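Home robot maker pauses tidying update after grip fault

11th December | By Newsdesk
Shares: 19 | Comments: 7

Eichhorn has pulled a software update for its Troston household robot after the machine's arms were found to keep pushing when they should have stopped. The company calls it a "force limit irregularity." Owners in Goltthorpe, where the robot went on sale in June, have called it other things.

The update went to 2,303 units and was meant to help with soft furniture - straightening cushions, and reaching into the gaps where keys and remotes end up. A person doing that job slows down by feel when the fingertips go into the crevice beside the armrest. The Troston is supposed to do the same using pressure sensors in its fingers, and after the update it sometimes ignored them.

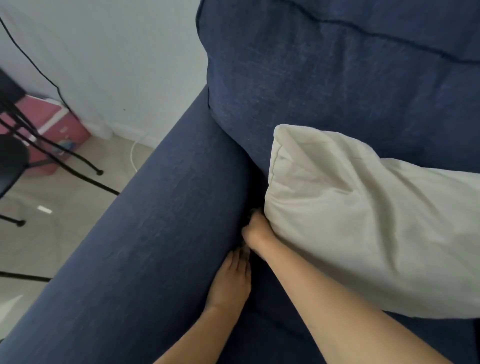
Can owners keep using the robot in the meantime? Eichhorn says they can, as long as the tidying mode is switched off and the robot is restarted, though it has not explained why a restart should be needed if the fault is confined to one mode.

The company has confirmed two cases of torn upholstery and says no one was hurt. That may be so. It also said in June that the force limit could not be overridden by software, and it now says software was the cause. Both statements are hard to square, and a request for the test results was answered with a link to the product page.

Jultton, the lab that checked the robot before launch, said its work covered hard surfaces and door handles. Padded arms and seat cushions, the kind of thing people lean a hand on every day, were outside the agreed tests.
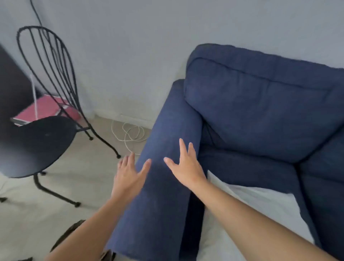

One owner wrote in the comments that the robot had been stuck against the side of a couch with its motors whining until the power was cut at the wall, and asked why the stop button took two presses to register. Eichhorn has not replied to the comment. It says a corrected update will be out "shortly" and has given no date.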